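Stestier guest house, bathroom and supply cupboard walk-through, September

Filled in by the outgoing shift. Marks are OK, FIX or SEE NOTE. "Fine" isn't a mark, whatever the last sheet says.

## Bathroom, second floor

- [x] Floor drain clear: **OK**
- [x] Grab bar takes full weight: **OK.** Mine, after lunch, so a fair test.
- [ ] Bath mat grips: **FIX.** It grips my foot and then travels with it.
- [x] Hot tap runs below scalding: **OK**
- [ ] Outlet by the mirror trips on test: **FIX.** Pressed the button. It clicked politely and left the power on. Taped over until the Mac Suibhne electrician comes back for his ladder.
- [x] Extractor fan: **OK**, if the standard is noise.

## Supply cupboard

- [x] Cleaning products on the bottom shelf, caps on: **OK**
- [ ] Nothing decanted into drink bottles: **SEE NOTE.** One lemonade bottle of something blue. Poured away, bottle binned, sermon delivered.
- [x] Razors in the lidded tub: **OK**
- [ ] Guest toiletries boxed and labeled in a language the desk can read: **SEE NOTE.**

The toiletries line was added after the hand cream affair, when a guest in room 16 brushed with it and gave us two stars. Toothpaste now stays in its carton until it's handed over. The Doctor Dental passes on the big letters, and it says TOOTHPASTE in English, small and gray, for anyone who brings their glasses. The rest is in Chinese, so the desk needs a translated card beside it before I'll tick the box.

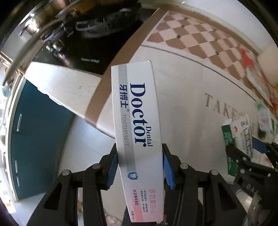 Samer Boutros has written in the margin that a card is no use if it lives in the cupboard and the guest is at the desk at midnight, and could we please stick the translation on each carton. He would also like it to cover ingredients, as people with allergies do ask. Agreed on both. Sticker sheets are in the drawer marked Gidasham, under the menus.

## Before sign-off

- [ ] Expiration dates checked on all toiletries: **SEE NOTE.** Top shelf done. Bottom shelf tomorrow, with a kneeling pad.
- [x] Cupboard locks: **OK**
- [ ] Key returned to hook 251: **FIX.** We own nine hooks. Please renumber them.
- [x] First aid kit sealed: **OK**

Recheck the mat and the outlet by 4 p.m. tomorrow.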